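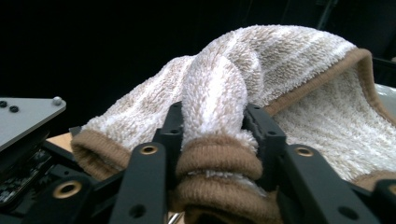

4.2 Towels and the trouble with "folded"

Much of the writing on household linen treats the folded towel as a settled object, with four corners, two creases and a flat top. We doubt that many homes keep such a thing. The Brumeck survey reports that 73 per cent of households fold their towels "properly", but it asked people to grade themselves and never opened a cupboard. Our own visits in Zulturdale, made in November, give us little reason to trust that figure.

Figure 3. A terry towel in off-white and light beige with a brown ribbed hem, bunched into a loose, tall fold.

The towel in Figure 3 is a fair case of the difficulty. Under the Rahman scheme, which sorts linen into 7 states from "flat" to "heaped", it could be entered as a loose fold or as a heap, and two coders working apart did enter it differently. The scheme tells them to follow the hem. On a plain sheet that is sound advice. On thick terry the hem curls, doubles back and goes under the cloth, so that following it says little about how the rest is lying. The contrast of brown against pale pile makes the edge easier to find – it does not make the fold easier to name.

Pile is a further problem. Earlier work, including the Nasska trials, used thin cotton cloths and then spoke of "towels" in general. A looped pile has bulk, and a roll of it will not sit as a roll of sheeting does. We see no grounds for carrying those results over to bath linen, however large the sample, and the 1,000 cloths in the Nasska set are no help if none of them is terry.

We therefore dropped the middle three states for the 400 items coded here and kept only "flat", "ordered" and "loose". Agreement between coders improved, as it would with fewer boxes to choose from, and we make no more of it than that. Whether "ordered" means anything to the people who put the towels away is taken up in Section 5.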